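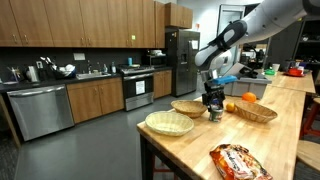 Zellbridge gripper over a small can, kitchen test table.

Zellbridge Gripper, black, two-finger
Sold by Terport

We compare every gripper in our shop on the same table, with baskets, fruit and a can. The Zellbridge was tested next to the Thorlacius model, on the same arm and with the same controller settings.

Each gripper made 22 picks of the can. The Zellbridge missed 2, the Thorlacius missed five. With the citrus the difference was smaller. Soft snack bags are difficult for both -- please ask us before you order for this kind of work.

Weight: 600 g
Controller: Pundisov, or any with the same connector
Cable: included
Finger pads: one spare pair included

The pads become smooth with use. We changed ours after 17 days of testing and the grip was again good.

Questions about mounting go to Evaristo Ledesma in our test kitchen. Please write which arm you have.

Page updated March 15, 2025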